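**Staff Forum › Facilities and Supplies › Compartment boxes for shared desks**

**stores_desk_2**
Dec 2, 2024

Colleagues are invited to comment on the proposed replacement of the open trays currently used for small stationery. The proposal is to adopt a lidded box with internal dividers, one per shared table, on all floors of the Leitner building. The present trays collect dust and their contents migrate between sections.

The supplier, Planex, has quoted for 30 boxes. A total of 2,000 has been set aside for desk supplies this year and the quotation stands at 457, delivery included.

A sample has been placed on one of the tables in the second-floor reading area. It is white, with rounded corners and a smoky see-through lid, and the dividers can be made out without opening it.

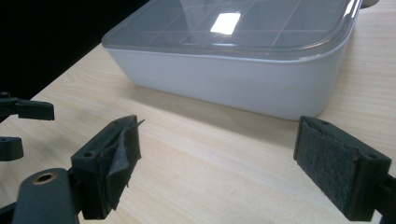 Staff are asked to use the sample in the ordinary way until the end of the consultation and to record their views in this thread. Requests for a different size should state the items to be stored.

**registry_north**

Registry supports the proposal in principle. We would ask that the contents of each compartment be fixed in advance and a list kept with the box. In May we were issued with divided drawers and no such list. Within a fortnight every section held paper clips.

**d.floor_admin**

I must register a reservation about the lid. A tinted lid is adequate for seeing that there are compartments. It is less helpful for telling treasury tags from rubber bands, particularly under the ceiling lights, which reflect strongly off the surface. A fully clear lid would be preferable. Pamen supply one, and I understand their boxes stack.

**stores_desk_2**

The Pamen range was considered. The boxes are deeper than required and the same quantity would cost 2,850, which exceeds the sum available. Labels may be fixed to the front of the proposed box, where the surface is plain and smooth.

**registry_north**

With respect to the previous contribution, labels on the front will not say which compartment is which. They would need to go on the lid, in the same arrangement as the sections beneath.

**d.floor_admin**

That would cover the part one is supposed to see through.

**archive_enquiries**

May I ask whether lids are necessary at all? Our readers need a pencil or an eraser at short notice and will not wish to remove a lid each time. We retained our open trays when the Carnerora furniture was installed and have received no complaints. Dust is dealt with by the weekly clean.

**registry_north**

Our experience of the weekly clean differs. The trays are lifted, the table is wiped and the trays are put back as they were, with the dust still in them.

**stores_desk_2**

Sections that wish to keep open trays may do so, provided they inform Stores in writing so that the order can be reduced. On the matter of labels, a printed card placed inside the lid will be tried with the sample. Registry is asked to send its preferred list of contents, limited to one item per compartment.

**d.floor_admin**

Noted. I remain of the view that the lid should be clear, and ask that this be recorded.

**archive_enquiries**

Archive will keep its trays. Written notice to follow.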